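Student Project Report: Sorting Sweets by Wrapper Color
Arif Ngau and Tomoyo Takeda, Ulside
13/03/2022

1. Aim
We wanted to know if wrapper color changes which candy a person takes first from a shared bowl.

2. Method
We asked seven classmates to choose one candy each. The bowl was round, of stainless steel, and stood in the center of a dark gray table. We mixed the colors by hand before each turn – this took more time than we planned.

Three green candies and one purple and white in the bowl:

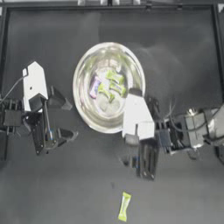 3. Results
Five persons took green and two took purple. The group is small, so we will repeat the test in July.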